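Moving to Urkcombe, eleven months later

24th September

I promised to some readers that I would write again about life in Urkcombe when I had been here a little longer. I came in February, with 2 suitcases and a folder of papers, and the first thing I learned was that the bus number 11 does not stop at the station if you don't raise your hand. I stood there very politely and it drove past me.

Well, the title is a bit wrong. I counted from the day I signed the contract for the flat, and I signed it long before I traveled. I leave it like this.

The town is small and most people work in Trambridge. So did I, until the summer. The monthly ticket was 80 and the ride was long, but I read many books on it, and I miss it now a little. At home I read less. I work at the table, I eat at the table, and in the evening I am still at the table.

What I found difficult was not the language of the office. In the office everybody speaks slowly and writes emails. The difficult part was the bakery, where the woman asks three things very fast and behind me there is a line. For weeks I answered "yes please" to everything and came home with sliced bread, which I don't like.
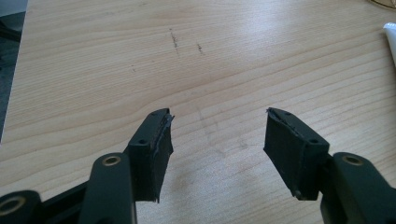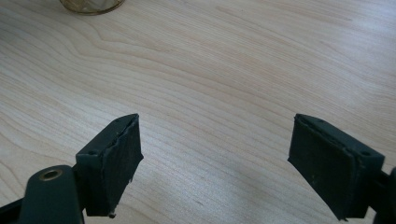
Pale wood with long curved grain.

Now I go to Mahama, the small grocery behind the post office. They have good lentils and the big bags of rice, and they let me take my time. The owner taught me the word for the green herb I had been calling "the other parsley". It is cilantro. I knew this word from reading but I had never connected it with the smell.

Some of you asked about the choir. It is called Ginen and we practice in the school hall. I sing alto, not very loud. In our song book the favorite of everyone is number 351, and I still don't understand the second verse. I asked two people and received two different explanations, so I sing it with a neutral face.

The heating in my building was turned on this week - early, my neighbor says. I have bought thick socks anyway. Next time I will write about the driving test, if I pass it. If I don't pass, I will write about soup.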